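From: Yuk-lan Liao
To: Members' list, Nakpan Allotment and Gardens Association
Subject: Re: Green waste arrangements from December, and the water charge

Dear members,

I am replying to the message from Mr Castellanos on behalf of the site office. I have quoted the relevant part in full so that members who joined the list after it was sent can follow the matter.

On the list, Dwayne Castellanos wrote:

> Dear Site Office,
>
> The notice on the lower gate says that the shared green waste bay will close in December and that plot holders must take their waste to the Mullidetti Lane yard. It does not say whether this is permanent. Several of us on the lower terrace have no car, and the yard is a fair walk with a barrow.
>
> I should also like to ask about the water charge. My account went up this year although I put in two butts and hardly used the standpipe between June and September. Is the charge worked out by use or by the size of the plot?
>
> Last, may we still bring kitchen peelings from home for the compost heaps? I was told by one neighbour that we may and by another that we may not.
>
> With regards,
> Dwayne Castellanos
> Plot holder, lower terrace

I shall take the three questions in the order in which they were asked.

Closure of the green waste bay

The closure is temporary. The retaining wall behind the bay has moved, and the surveyor, Mr Ekkachai Ongart, has advised that nothing should be piled against it until it has been rebuilt. The work has been placed with Zoltier, who expect to be on site for five weeks. The quotation accepted was for 1,784 pounds, to be met from the repairs reserve. No extra charge will be made to members for this work.

The office accepts that the notice ought to have given this information, and a new one will be put up at both gates. For members without a vehicle, a trailer will stand beside the tool store for the length of the closure and will be taken to Mullidetti Lane once a week. Soft green waste, prunings thinner than a thumb and spent bedding plants may be placed in it. Soil, turf, stones, treated timber and diseased brassica roots may not. Members are asked to keep the load below the top of the sides, as the trailer cannot lawfully be towed otherwise.

Water charge

The charge is worked out by the size of the plot. The site has one meter, and there is no means of telling how much water any one plot has drawn. The total used in the last charging year was 864 cubic metres, against 692 in the year before. Part of the rise came from a leak on the upper branch pipe, which Britel repaired in August. The office has applied to the supplier for a leak allowance and, should it be granted, the sum will be credited to all accounts in proportion to plot size.

Mr Castellanos is right that the present method gives no reward to those who store rainwater. Ms Duangjai Prasertsri has prepared a paper on fitting a separate meter to each terrace, at a cost of about 237 pounds a terrace before labour. It will be on the agenda of the spring general meeting. Members who wish to comment beforehand should write to her care of the office.

Kitchen peelings

Both neighbours were partly correct. Under rule 14, raw vegetable and fruit waste from home may be added to a heap on the member's own plot. It may not be added to the shared heaps, which are sold on in part as finished compost and must be made from garden waste only. Cooked food, bread, meat, dairy products and eggshells that have not been rinsed may not be brought on to the site at all. The rule was tightened following the rat treatment of two winters ago and the office does not intend to relax it.

Members who carry peelings from home are asked to use a container with smooth sides and to rinse it at the lower standpipe only, where the drain has a trap. Liners described as compostable should be taken home again, as they do not break down in an open heap within a season.

Any further questions about the closure should be sent to Mr Jomar Dimaculangan, who is keeping the list of members needing help with carrying. Questions about accounts should continue to come to me. Replies sent to this list are seen by all members, so please do not include account numbers or telephone numbers in them.

Yours faithfully,

Yuk-lan Liao
Site Secretary
Nakpan Allotment and Gardens Association
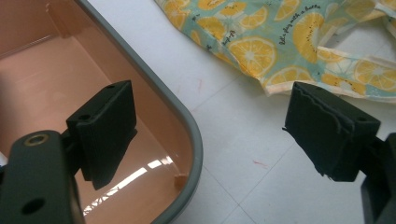 The office is open from 9.30 in the morning until noon. Keys for the lower gate may be collected during those hours on production of a current plot card.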